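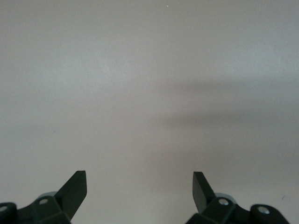 **Can I put the new top to use on the same day I fit it?**

Wait until the next morning. The top can be fitted and wiped down in one sitting, but the finish likes a quiet night before it has to put up with coffee mugs and elbows.

## Section 4. First cleaning and everyday care of your Stanuvel top

By now you have the top on its base and the screws snug (if you don't, please go back to Section 3, we'll still be here). What follows is the part most people skip, and I do understand why. You have a good-looking table in front of you and you want to sit down at it. But a matte surface in a pale color is a little like a light-colored coat: it's lovely to own, it takes kindly to gentle handling, and it shows you very quickly when you've been rough with it.

### Before you start

You will need:

- two soft cotton cloths, washed at least once and without fabric softener
- a bowl that holds a couple of quarts
- plain dish soap with no lotion in it
- a desk lamp or flashlight
- the white felt pad from the Navunov accessory bag

The room should be at 62 °F or warmer. If the top has come in from a cold garage or a delivery truck, let it sit indoors for 60 minutes before any water goes near it.

> **Note:** The felt pad is packed flat against the side of the accessory bag and is easily thrown out with the paper. Have a second look before you write to us for a new one!

### 4.1 The first wipe-down

1. Clear the top completely, including the little things you'd normally just slide along, such as a pen cup or a lamp with a heavy foot.
2. Dust the whole surface with a dry cloth. Use long, light strokes from one end to the other. Grit dragged in circles leaves fine shiny rings on a matte finish, and they don't come out.
3. Fill the bowl with warm water, no hotter than 100 °F, and add a few drops of soap. You want barely any foam.
4. Wet the cloth and wring it hard. It should feel damp in your hand and leave no drops behind it.
5. Wipe the top in sections, each one overlapping the last by the width of your hand.
6. Rinse the cloth in clean water, wring it again, and go over everything a second time.
7. Dry at once with the other cloth, finishing with the edges and then the underside of the edges, where water likes to collect and where none of us ever looks.
8. Leave the top uncovered overnight.

> **Caution:** Never pour or spray water straight onto the top. Water that finds its way into the screw holes can lift the finish from underneath, and that sort of damage is not covered by the Navunov warranty.

### 4.2 Looking the surface over

Do this once after the first wipe-down and then every few months. I do mine in March, when the light gets low and strong in the late afternoon and I can see every sin of the winter.

1. Switch off the ceiling light.
2. Lay your lamp or flashlight close to one end so that the light runs along the surface and doesn't fall straight down on it.
3. Crouch until your eyes are not far above the level of the top, and look toward the light.
4. Move the light to the other end and look again. A mark that can't be seen from one side will often show up nicely from the other.
5. Put a small piece of paper next to anything you want to come back to. Please don't use tape.

Soft gray patches with blurry edges are nearly always shadows. Shift the lamp and see whether the patch shifts too. If it does, leave it alone and have a cup of tea. We get a good number of letters from kind, worried people who have been scrubbing at a shadow, and by the time they write to us there's a real mark where the shadow was.

A very pale dot is usually dust or lint. Touch it with a dry fingertip before you do anything else. Small dark marks deserve a bit more attention, so take those to 4.3.
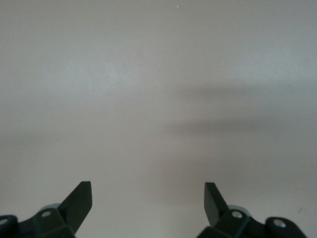
*Figure 4-2. Pale gray matte surface: soft shadow on the right, with a small dark mark toward the lower right.*

### 4.3 Small dark marks

Start with the mildest step and go on to the next only if the mark is still there. I know it's tempting to jump straight to the last one – please don't.

1. Wipe the mark with a dry cloth, one stroke, lifting the cloth at the end.
2. Wipe it with a damp cloth and dry it right away.
3. Put one drop of dish soap on the damp cloth, hold it over the mark for 5 minutes without rubbing, then wipe and dry.
4. Dampen a corner of the white felt pad and pass it over the mark with the weight of your finger only. Keep the strokes straight and all in the same direction. Stop after a few strokes and look.
5. Rinse the area with a clean damp cloth and dry it.

If you can feel the mark with your fingernail, it's a nick in the finish and no amount of wiping will move it. Leave it as it is. The touch-up pen sold with the older Henríquez top doesn't match the Stanuvel color and dries glossy, so a tiny nick ends up as a shiny spot you'll notice from the doorway.

> **Caution:** Do not use melamine sponges, scouring powder, furniture polish, wax, or anything with bleach in it. Polish is the one that catches people out. It fills the matte texture and the top turns patchy, and you'll have a long afternoon ahead getting it off again.

### 4.4 From day to day

- Dust with a dry cloth when you think of it. Once a week is plenty.
- Blot spills and dry the spot. Tea, beet juice and ballpoint ink are the ones to hurry for.
- Lift things when you move them. If an object has a rough base, put felt under it.
- Use a trivet for anything straight from the stove or oven.
- If the top stands near a sunny window, move your mats and papers now and then. A pale surface can age unevenly where it's been covered.
- Rubber feet sometimes leave a faint ring. Soap and water takes care of it if you get there early, and 4.3 is the place to go if you didn't.

### 4.5 When to write to us

Write to the Skusbridge workshop if you find a raised area, a soft spot, or a patch that stays darker after you have moved the light and let the surface dry for a full day. Send the number stamped under the left-hand edge along with a few lines about what you've already tried. A photo taken in daylight helps too, and if you can lay a coin next to the spot, all the better.

Letters about the finish come to me, Heloísa Guimarães, and I answer them in the order they arrive. Please wait for my reply before sanding or repainting any part of the top.

Continue to Section 5 for fitting the cable tray.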